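Home > Manuals > Two-arm bench cells > Section 4
Filed under: Safe working and good practice

4. Working rules for cloth handling at the bench

This section applies to every Purves two-arm cell set up for picking, folding or sorting cloth items. Read it before the first run and again after any change to the layout. Questions about these rules go to Katalin Deák at the Heltley office.

4.1 Before you start

1. Check that the stop control is within reach of the person supervising. It stays in the hand or on the bench within arm's length for the whole run.
2. Look along each arm for cables hanging where a joint could pinch them. Re-clip as needed.
3. Inspect the grip pads. Light scuffing is acceptable. Replace a pad when the pattern has worn smooth or an edge has lifted.
4. Put the bin where both arms can reach it, with the lid off and clear of the drop point.
5. Set the speed limit to 10 per cent for the first cycle.

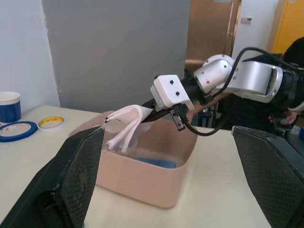
Can I reach into the bin while an arm is holding something over it?
Only after you have pressed stop and the status line reads HELD. A paused program can resume without warning, so a pause does not count as a stop.

4.2 During a run

6. Stand to the side of the arms. Tie back long hair and take off lanyards.
7. Watch the first 3 cycles without doing anything else.
8. If an item slips, let the arm finish its move and return to rest before you press stop — unless the arm is heading for a person or for the other arm, in which case stop at once.
9. Write each stop in the cell log, with the time and the reason.

CAUTION: Do not pull cloth out of a closed gripper. Use the release command on the Vasta panel.

4.3 Laying out small items

Socks and other small knitted items catch more easily than flat cloth. Place them inside the marked reach area and keep hard objects out of the path between the item and the bin. 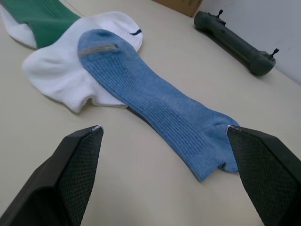

Overlapping items are allowed in sorting work, but the supervisor must select "mixed pile" first. This lowers the closing force and adds a check after each lift. With the setting off, separate the items by hand while the cell is stopped.

NOTE: Cells supplied through Pikinport before August may show this setting as "loose items". It works the same way.

4.4 After the run

10. Send both arms to rest, then switch off drive power.
11. Wait 30 seconds before touching a wrist or gripper.
12. Brush lint from the pads with a dry brush. Do not use solvent.
13. Check the cycle counter. Pads are changed at 4000 cycles, even if they look sound.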